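10/02/2026

Second evening on the medicine box question. Restau has a blog post saying home robots will be putting away the groceries by August. I read it twice and went back to the bench. The job is small: packets and bottles from the table go into a clear tub, nothing crushed. A child of five manages it. 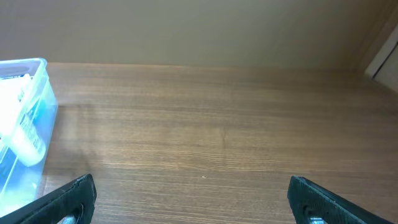
Gripper open, tub at far left.

Ran the Tirkano planner first, then Bastos. Tirkano is slower but its paths are smoother. Log stands at 307 attempts, 187 of them usable. I do not call that household ready. Most of the bad ones are grasp angle, a few are timing, and two I can't classify.

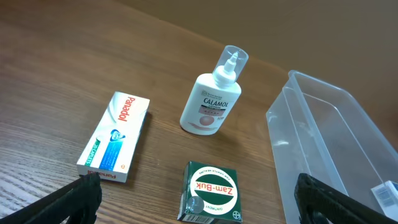
Shape matters more than weight in this kind of work. A carton gives the fingers two flat parallel faces and will tolerate a small error in approach. The Panadol box lies at an angle to everything else, so the wrist has to turn before it closes. The Calamol bottle is upright with a wide round body, and a grip slightly off center could push it over. Zam-Buk is square and short, little height to hold. Brimia's notes recommend softer finger pads for round plastic. Have not tested them. 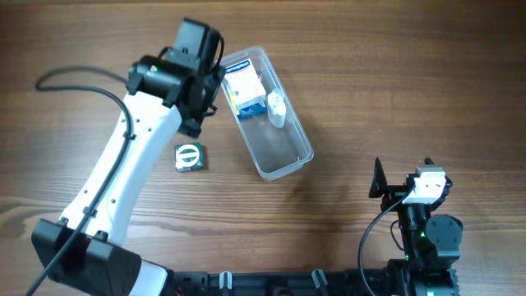
2 min read

Copied the above to the project page, which adds its own line at the top. For the record, my opinion tonight: sorting a few known items on a clear table, yes, with supervision. A real bathroom cabinet, no. Cable slack on the white arm needs checking before the next run. Also reorder screws.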